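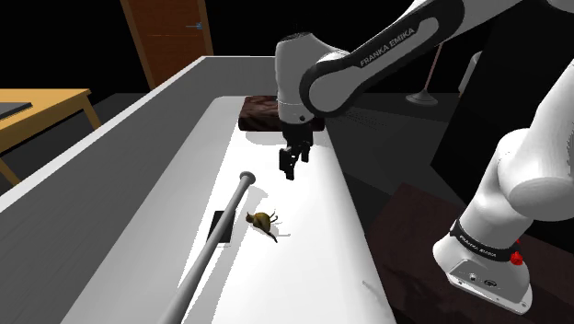

# Brunex Sim Pack – my notes after two weeks

Home | Files | Issues | Wiki

I've been trying out the Brunex pack from Safavi, and since the official readme is pretty thin, I wrote my own. It's a paid download with simulated pick-up jobs for a single Franka arm. You get 2000 episodes across 12 rooms, and every one starts with a different mess.

## What I like

The clutter is great! In the tub room you might get a long rod, a flat black piece and a little animal figurine all lying on the same white surface, and the gripper has to come down from above with its fingers open. My old Gomlow set only ever had cubes (so many cubes).

## What bugs me

The lighting. White surfaces blow out badly, and thin gray things nearly vanish on them – I dropped 19 episodes for that. Loading the whole pack takes about 2 minutes on my desktop.

## Getting started

Unzip into `data/`, run `check.py`, then open the Rornasdale room first. It's the easiest one.

Last edited 28/03/2018

12 comments | 19 shares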